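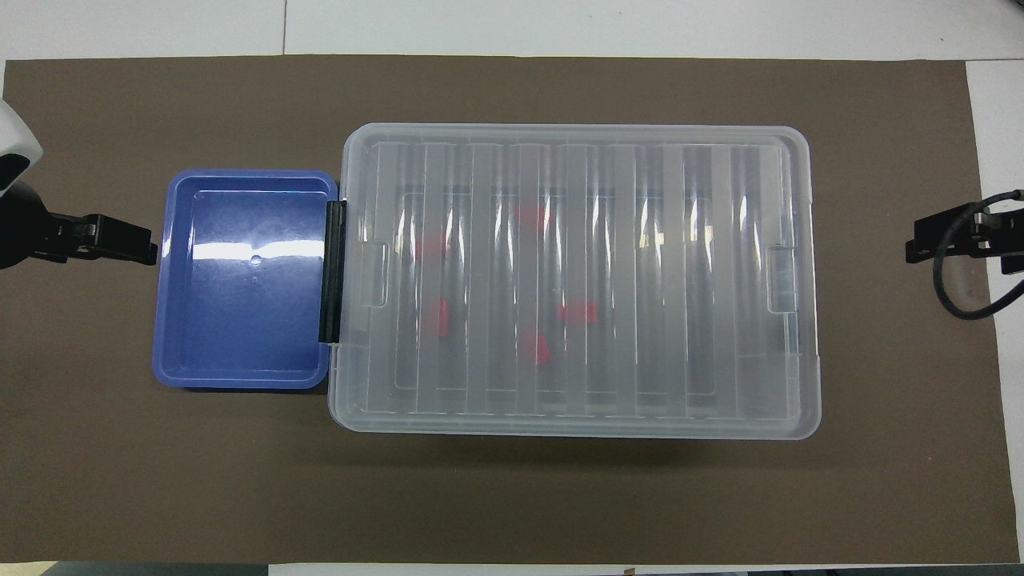
Fergal Hanrahan wrote in after the last handout to say that first in, first out sounded fine on paper, but the stockroom he runs at Skarisside has one door and deep shelves, so the newest goods always end up in front. Several others raised the same point. These notes start with his question and then go on to reorder points and cycle counts, which were left over from last time.

Small Stockrooms, Session 3
Notes by Theresia Danzer
Revised 2021-05-15

1. Rotation on deep shelves

First in, first out (FIFO) means the oldest stock leaves first. It matters most for goods with a date on them: food, adhesives, batteries, medical supplies. It matters less for screws and envelopes, and you can save yourself the work there.

On a shelf you can reach from both sides, you load from the back and pick from the front. With one-sided shelves there are a few ways to get the same result.

Side-to-side loading. Put new stock at the right end of the space and pick from the left. Slide the rest over when there is room. This works for boxes up to the weight one person can push.

Two-bin. Each item has two containers. You pick from one until it is empty, then switch to the other and order more. A delivery goes into the empty one only. The old and new stock never mix, and the empty container is itself the signal to reorder.

Date marking. Write the delivery date in thick marker on the side facing out. If you can't move the stock around, you can at least see which box should go first.

For Fergal's room I would use two-bin for the small items and side-to-side for cartons. Date marking should be done either way.

2. Reorder points

The reorder point is the stock level at which you place the next order. The usual formula is:

reorder point = (daily use x lead time in days) + safety stock

Worked case. The Niskanen repair shop uses 8 filter cartridges a day. The supplier takes 3 days to deliver. Use during the lead time is 24. If the shop keeps a safety stock of 8, the reorder point is 32. When the count on the shelf reaches 32, the order goes out.

Use working days for both figures or calendar days for both. Mixing them is the most common error in the homework. If you close two days a week and the supplier quotes calendar days, convert one of them before you multiply.

Safety stock covers late deliveries and busy days. One day's use is a reasonable place to begin for cheap items with a steady supplier. Raise it if you have run out in the past few months. For expensive items, look at the cost of running out before you raise anything. A missing part that stops a job costs more than a missing box of pens.

3. Cycle counts

A full count once a year shuts the room down and gives you one correct set of numbers that starts going wrong the next morning. A cycle count checks a small part of the stock on a regular schedule, and the room stays open.

Sort the items into classes first:

A - high value or fast moving. Count monthly.
B - in between. Count every quarter.
C - low value, slow moving. Count once a year.

The Nodska depot has 646 item lines. In February it moved 200 of them into class C after finding that they had been counted monthly out of habit. The time saved went to the A items, where most of the errors were.

Rules for the count itself:

Count before picking starts, or after it ends.
The counter does not see the recorded figure beforehand.
If the count and the record differ, a second person counts again before anyone changes the record.
Write down the cause if you find it. "Adjusted" is not a cause.

Common causes are goods put away in the wrong place, units confused with packs, returns not booked in, and items taken without a slip. Units and packs deserve special care. If the record is in units and the label on the carton says 8, somebody will sooner or later enter 1.

4. Location codes

We ran short of time on this one. A code should go from large to small: room, rack, shelf, position. Leave gaps in the rack numbers if you expect to add more. Don't name locations after what is kept there - the Edard warehouse still has a "paint wall" that has held cardboard for years, and new staff look for paint on it.

Labels go on the shelf edge, below the goods, and they should be readable from standing height. For bottom shelves, tilt the label upward.

For next session

Draw a floor plan of your own stockroom and give every position a code. Pick one item you use often, work out its reorder point, and bring the figures you used for daily use and lead time. Reading: chapter 8, first half only.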